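Label printer drops off the network during the afternoon batch

Status: Resolved
Queue: Shipping and fulfillment
Product: Stadow Desktop, with Alipour 1140 label printer
Opened: Mar 8, 2022

Summary

The label printer at the packing bench goes offline partway through a batch. It comes back on its own after a few minutes, or right away if you power it off and on. Labels that were queued while it was offline either print twice or don't print at all. Morning batches have been fine. The afternoon batch has failed most days since we moved the bench to the back of the building.

I have read the article on offline printers and done everything in it. I'm posting the full log because the article stops at "reinstall the driver," and that made no difference for us.

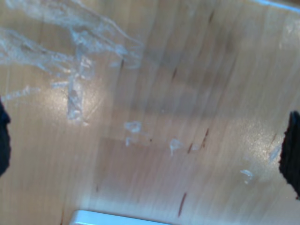
Mohit Chaudhary
Prendine

Setup

Packing PC: Windows 10, all updates installed, wired connection, Stadow Desktop.
Printer: Alipour 1140, wired, firmware as shipped, loaded with the standard shipping labels.
Switch: small unmanaged Treden switch under the bench. The PC and the printer both plug into it, and it runs back to the router in the office.
Router: supplied by our internet provider. It hands out addresses automatically.
Printer address when it works: ends in 165.

The printer was on USB at the old bench and never gave trouble. We changed it to the network at the move so the office could print returns labels to it as well. Nothing else about the printer was changed. Same labels, same label size, same carrier accounts in Stadow.

What happens

The batch starts normally. At some point the job list in Stadow shows "Printer not responding" in red and the remaining labels stay at "Queued." The light on the front of the printer stays green the whole time. If I press the feed button it feeds a label, so the printer itself is not frozen. Windows shows it as offline.

When it comes back, Stadow sometimes sends the last label again. We caught one customer with two labels on the same order, and the carrier charged us for both. That is the part that costs money, so I would like it looked at separately even if the dropping out is our own network.

Already tried before opening this ticket

Reinstalled the Alipour driver. No change.
Reinstalled Stadow Desktop. No change, and I had to set up the label sizes again.
Turned off power saving on the PC's network adapter. No change.
Set the PC to never sleep. No change.
Unchecked "SNMP Status Enabled" on the printer port, as the article says. Windows stopped showing it as offline, but the labels still didn't print, so I put it back.
Cleaned the print head. It needed it, but no change to this problem.

Reply from Stadow support

Thanks for the detail. Please run a continuous ping from the packing PC to the printer during a batch and let us know whether replies stop at the same time as the error. Please also ping the router in a second window. If the router keeps replying while the printer stops, the fault is at the printer, its cable, its switch port or its address. If both stop, look at the switch or the line back to the office.

For the double charge, please send the order number by private message and we will look at the label history.

Update

Ran both pings through the afternoon batch. The router replied the whole time. The printer stopped replying in the middle of the batch and started again a few minutes later. It happened once more before we finished. Same address before and after, according to the printer's own configuration label.

Then I moved the printer to a different port on the Treden switch. It dropped again in the next batch. The link light for the printer stayed lit on the new port while the ping was failing. I had expected the light to go out.

Order number sent by private message.

Update

Swapped the cable between the switch and the printer for one from the office that I know is good, and tested the old one in its place on the PC. The PC has stayed connected on the old cable, so I'm ruling that out.

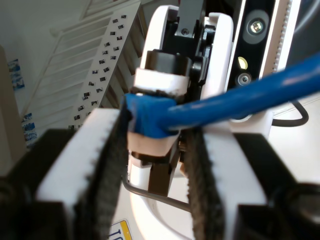 I left the swapped cables as they are, since changing them back would only add another thing to keep track of. The printer still dropped in the afternoon. No errors in the morning, same as before.

Next I ran a long cable straight from the printer to the office router, across the floor, with no switch in between. It dropped again. So the switch is not the cause either. I have picked the cable up again because it was in the way of the door.

What's left is the printer, the address, or something in the office. The difference between morning and afternoon bothers me. We run the same kind of batch both times, and if anything the morning one is bigger.

Reply from Stadow support

Ruling out the cable and the switch is useful. A lit link light with failed pings, limited to one device, often points to two devices using the same address. Please do the following the next time the printer stops replying.

Open a command prompt on the packing PC and type arp -a. Find the line with the printer's address and write down the physical address next to it. Then compare it with the physical address on the printer's configuration label. To print that label, hold the feed button until the light blinks, then let go.

If they don't match, something else on the network has answered for that address.

On the duplicate label: the history shows the same order sent to the printer twice, and a second label purchased when the batch was restarted by hand. Restarting a batch buys new labels for any order still marked "Queued." To avoid this, use "Resume" on the job list instead of starting a new batch. We have credited the second label to your account and passed your comments on the wording of that button to the product team.

Update

They don't match.

While the printer was working, the physical address on the PC was the same as on the configuration label. During the drop it was a different one entirely. I cleared the entry with arp -d and it came back with the wrong one again.

I looked through the connected devices page on the router and found the other one. It belongs to the scanner in the accounts office. The scanner was given a fixed address ending in 165 by whoever set it up, long before I worked at Prendine, and it gets switched on after lunch when the invoices are done. In the mornings it's off. The router doesn't know about the fixed address, so when the printer was moved to the network it handed out the same one.

Accounts say the scanner has been "slow" lately and that they had been meaning to tell me.

Fix

Logged in to the router and looked at the range it hands out. The scanner's fixed address was inside that range.
Changed the range so it starts above the addresses I want to keep for fixed devices.
Left the scanner alone, because its address is saved in the accounts software and I don't have the login for that.
Reserved a new address for the printer on the router, using the physical address from its configuration label.
Powered the printer off and on and printed another configuration label to check it had picked up the new address. It had.
In Windows, opened Printer Properties, Ports, Add Port, and added a Standard TCP/IP port with the new address. Moved the printer to it and deleted the old port.
In Stadow Desktop, opened Settings, Printing, and selected the printer again. It keeps the old port until you do this, even though the name in the list looks the same. I lost some time here.
Did the same on the office PC for the returns labels.

Materials used for the test prints were our normal packing stock.

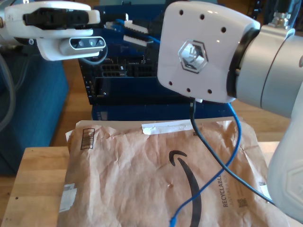 Brown paper mailer with a thin black cable across it.

Testing after the change

Ran the afternoon batch with the scanner switched on and accounts scanning invoices. No drops. Ping to the printer ran the whole time without losing a reply.

Printed returns labels from the office during the same batch. These came out between the shipping labels, which is a nuisance for whoever is packing but not a fault. We have agreed that the office waits until the batch is done.

Pulled the printer's network cable on purpose in the middle of a short batch, waited for the red message, plugged it back in and used "Resume." The remaining labels printed in order, with no second charge.

I have watched it for 7 working days since the change and there has been nothing in the error list. Credit for the duplicate label has shown up on the account.

Still open on our side

The router has no note of which addresses are fixed. I have started a list and taped a copy inside the cabinet door. The card terminal at the front counter still needs to be checked, and so does the old printer upstairs if it gets plugged in again.

Reply from Stadow support

Thank you for writing up the steps. We have added a section on address conflicts to the offline printer article, including the need to select the printer again under Settings, Printing after a port change. The ticket is marked as resolved. Replying to it will reopen it.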